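Opinion > Materials > Color and Finish

We use cookies to remember your reading preferences. Accept | Settings

The case against default gray

2021-02-03

Product color is usually decided last and with the least documentation. The load rating of a shelf is argued over for weeks. Its color is settled in one meeting, and in my experience the result is gray. I think this is a poor default, and the reasons normally given for it are weaker than the trade assumes.

The first reason is that gray hides dirt. It hides one class of dirt, namely dust of similar lightness. It does not hide coffee, rust, clay soil or grease. A floor should be matched to the soil that reaches it. In Trelmont, where I managed finishes for a housing association, the ground outside is a yellow clay. We laid gray in the Gusden Street block and tan in the one behind it, with the same cleaning contract for both. Complaints about the look of the entrance halls came almost entirely from the gray block.

The second reason is that gray is neutral. Most commercial grays carry a blue, green or violet cast, and under warm lamps the cast becomes obvious. Two grays from two suppliers will often disagree more visibly than a gray and a brown. The Willora card we ordered from listed 57 grays out of 60 finishes. Specifiers treated them as interchangeable, and then had to live with a blue skirting board against a green wall.
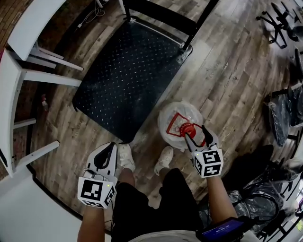
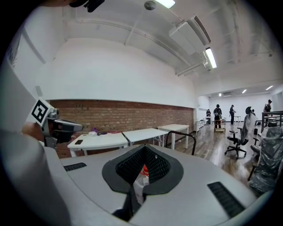 Gray mixed with brown in the floor planks (first picture) and as a plain light casing with dark vent slots (second picture).

Mixed-tone flooring is the partial exception. A plank pattern that runs through gray, brown and weathered shades gives later purchases something to agree with. Plain surfaces have no such tolerance. A single light gray panel has to match its neighbor or be plainly different from it, and the middle case looks like an error.

The third reason is cost, and here the argument has some merit. Fewer colors mean fewer stock lines and simpler repairs. But this supports a short list of colors — it does not say which ones. A range of two browns and a green would cost the same to hold. In April our stores held 3409 tiles in a gray that no longer matched any building we ran, so the saving had its limits too.

My proposal is modest. Any color specification should record the lamp type it was viewed under, the local soil, and the adjoining finish. If gray survives those checks, use it. Naledi Hlongwane, who trained me, required a sample to stay on site through one wet week before she would sign for it. I have kept the rule.

Comments (3)

dineo masilela: The lamp point is correct. We viewed ours by a window and the corridor has no windows.

Modise_tiling: Tan shows black shoe marks far worse. You left that out.

R.: What happened to the leftover tiles?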